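Grasp timing from handheld demonstrations, part 2

4 December 2018

Last time I described how Callarier segments a handheld gripper demonstration into approach, close and lift. The open problem was the close phase on packaged snacks. The film deforms before the contents carry any load, so jaw width alone gives a poor contact estimate.
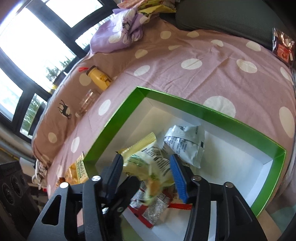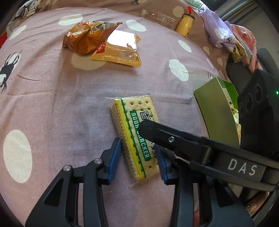

Snack packets on a polka-dot cover, ridged blue pads on both fingers.

Tumaini Obura thinks I am solving the wrong problem. The label should be the moment the object starts moving with the fingers, Tumaini wrote after reading the first part, and contact can be left to the controller.

I tried that. For each of 32 demonstrations I tracked texture on the packet in the wrist view and marked the point where its motion relative to the pads drops below threshold and stays there for 10 frames. Compared with my hand labels, the new labels were late by a median of 2 frames. The old width-based ones were early and had a much wider spread.

Stiff packs gain little. Puffy ones gain the most, as expected. Two demonstrations failed outright when glare on the film broke the tracking, and I labeled those by hand.

The threshold is still set per session. Next I will fit it from the lift phase and rerun the Rakinura set with the same code.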